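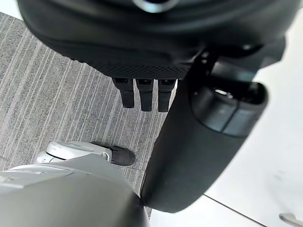

What We Wanted to Find Out
Our project looked at floors, and mostly at carpet, which I know sounds a little dull, but Maja Rutkowska and I grew very fond of it! We wanted to know how gray carpet hides everyday dirt, so we began in June at the Girnunside study rooms and asked 23 people what they noticed first when they walked in.
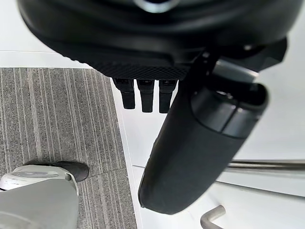
Fig. 2. Gray striped carpet, with white floor beside it.

Only 4 of them mentioned the carpet at all (the rest talked about the lighting, or the chairs, or lunch). We think the stripes help, and we'd love to test that next to a plain carpet, if Grendau will lend us a piece long enough to walk on. 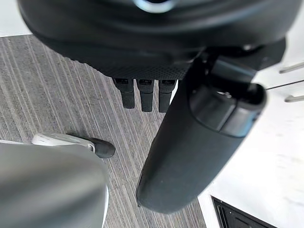 Fig. 3. Another view of the carpet and floor.

Maja is still typing up the last 14 answer sheets, bless her, and they will go in the appendix.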